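Who Pays for the Creek?
Johanna Lehner talks about the river game she takes into primary schools

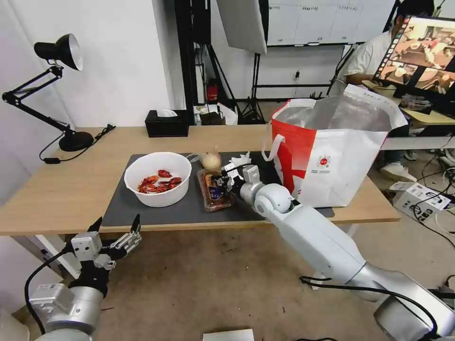 "The first time I ran it, the whole class was broke in 9 minutes," says Johanna Lehner, and she laughs so hard she has to put her tea down. "Every single group. They'd sold all their water by round two and there was a farm downstream with nothing, and a boy stood up and said, 'Well, that's his problem.' And then I made them swap seats."

The seat swap is still the heart of Flernstead, the game Lehner has been taking around schools for the past six years. It's named after the town on the board, which has a dairy, a paper mill, a caravan park and one very overworked creek. Children draw a card to find out who they are. They earn tokens by using water, and the dirtier they leave it, the more tokens they keep. Halfway through, everybody moves one place downstream and has to live with whatever the last owner did.

"You should hear the noise!" she says. "It's outrage, pure outrage. They've just done exactly the same thing to somebody else, and they are furious. I love that moment. I could watch it every day of my life."

Lehner came to it sideways. She trained as an accountant and spent years at Gasser, a small firm that did the books for irrigators, and she says that most of what she knows about rivers she learned from invoices. "There was a line for pumping, a line for fuel, a line for the licence. There was never a line for the fish. I kept looking for it, which sounds silly, but I did. Where does that cost go? Somebody's carrying it."

The early version used real money, or at least real coins, borrowed from her own change jar. That lasted one afternoon. Now there are 237 wooden tokens in a cloth bag, and she counts them back in at the end of each visit while the kids are packing up. The board is painted canvas, made by her friend Rahel Rüegg, who also wrote the event cards. Rüegg's favourite is the flood, which washes every bit of muck in the game down to the caravan park at once.

"Rahel is merciless," Lehner says. "I wanted a nice card where the council plants some trees. She said fine, but it costs forty tokens and you all have to agree. They almost never agree! One class in Nerkberg argued through recess about it. The teacher came back with her coffee and they were still going."

Did they plant the trees? "They did, in the end. The mill paid half. I nearly cried."

Not every teacher is keen. Some feel it is too gloomy for nine-year-olds, and a few parents have told her it picks on farmers. She takes the second complaint seriously, having grown up on a dairy herself, and last year she rewrote the farm card so that fencing off the creek pays for itself over four rounds. "Dad would have had my head otherwise. He fenced ours long before anyone asked him to. It was a good thing to do and it cost him a fortune, and both of those need to be in the game."

She has played it with 344 children so far this year and has kept every one of the feedback slips. Her pick of the bunch is from a girl who wrote, in purple pencil, that she would like to be the creek next time.

"So now you can be the creek," says Lehner. "We made a card. You don't earn anything and you can't move, but once in the game you're allowed to say stop, and everyone has to stop. They fight over who gets it."

A version for high schools, called Ninell, is nearly ready and will be tried out in October. It adds loans, insurance and a court. Rüegg is painting the canvas now, and Lehner is still arguing with her about the size of the fines.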